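Ladico Tabletop Loom – Owner's Guide

Section 4: Warping the Loom for the First Time

Welcome to the fun part! Your loom is together, the heddle moves freely, and now you get to put yarn on it. Set aside an afternoon for your first warp and take your time. By the third one you will be humming along.

Before you start

You will need the warping peg, both clamps, the threading hook and a ball of smooth cotton or wool. Save the fuzzy mohair for later – it sticks to itself and makes a new weaver miserable.

Pull on an arm's length of your yarn. If it snaps or drifts apart, keep it for weft.

4.1 Setting up the loom and peg

1. Clamp the loom to a sturdy table with the back beam hanging just over the edge.

2. Clamp the peg to a second table, 106 inches from the back beam. This gives you plenty for a long scarf plus some waste at the end.

3. Put the heddle in the neutral slot and check that both ratchets are locked.

CAUTION: Tighten the clamps by hand only. Pliers will crush the beam.
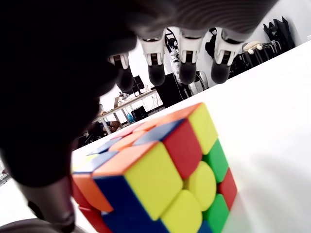 Ladico Owner's Guide – Section 4 – Page 22

4.2 Threading the slots

4. Tie your yarn to the back apron rod with a double knot.

5. Find the center of the heddle and count outward to the slot where your cloth will begin. For the Poltau scarf in Section 9, you will use 40 slots in all.

6. Pull a loop through the first slot with the hook, walk it to the peg and drop it over. Go back, pass the yarn around the apron rod and pull the next loop through the next slot.

7. Keep going until every slot is filled, then cut the yarn and tie it off.

NOTE: Aim for even tension, with no sag and no twang. Small differences will settle as you wind on.

4.3 Winding on

8. Lift the loops off the peg, cut the ends and hold the whole bundle in one hand.

9. Turn the back beam slowly, feeding in brown paper as you go. Stop every full turn and give the bundle a firm tug.

10. Leave 22 inches hanging in front of the heddle.

Our thanks to Mehrangiz Rezaei, whose Drernow weaving classes tried out these steps in January and found two we had left out. The paper trick in step 9 is hers, and we love it!

Threading the holes is next. Turn to Section 5.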